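Table finish: leave it or oil it?
Hovelow Home Forum > Furniture > Wood care

rizzi_91
Fri 2 January
So I finally cleared the holiday stuff off my table and now I can't stop looking at the top. It's pale blond wood, super fine grain, and I love it, but near the window it goes shiny and washed out. My brother-in-law Lino says oil it. I'm scared it'll turn orange!! Anybody been through this?
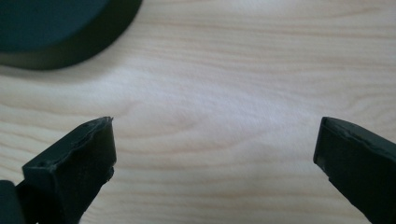 Page 3 of 11

jinari
Pretty grain! I like the little oval swirl below the bright patch. I'd leave it alone. Glare is glare, move a lamp or hang a sheer curtain.

zisthorpe_vic
Disagree, sorry. I oiled mine in December and the shine calmed right down (two thin coats, wiped off after 15 minutes or so). It did go a shade warmer but nowhere near orange.

jinari
A shade warmer is exactly what she doesn't want though? And you can't take it back without sanding.

zisthorpe_vic
Fair, so test underneath first. Also, that dark round thing in the corner, has it got felt under it? I slid a planter across mine once and the scratch is still there.

rizzi_91
No felt, oops. Adding some tonight. I'll try a patch on the underside this weekend and tell Lino to hold off with his can until then

Vittoria Martinelli
Whatever you use, lay the rags out flat outside to dry, they can catch fire if you ball them up.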